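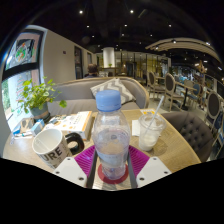

4.3 Placing Bottles and Mugs on the Table

May 11, 2022
By Jyoti Ahuja, Wevesent Facilities Office

This section applies to the shared tables in the Cirelwood building. It should be read together with the general rules on food and drink in section 4.1.

1. Wipe the table top with a dry cloth and place one coaster at each seat. The coaster must lie flat on the wood.

2. Stand the bottle upright in the middle of the coaster, with the screw cap fitted. Check that no part of the base overhangs the rim.

3. Set mugs to one side of the bottle, leaving enough space to take hold of the handle.

4. Keep boxes and small packages behind the drinks, away from the front of the table.

Note: Bottles with a narrow base may share a coaster size with mugs. Bottles holding over 1000 ml require the large coaster, stock number 169.

Caution: Do not place hot mugs directly on the wood. Heat marks are to be reported to Baltasar Núñez on extension 62.

5. At the end of the day, return mugs to the kitchen and stack the coasters in piles of no more than 12. Bottles left overnight will be emptied and recycled.

Replacement coasters may be requested from the stores desk from June onwards.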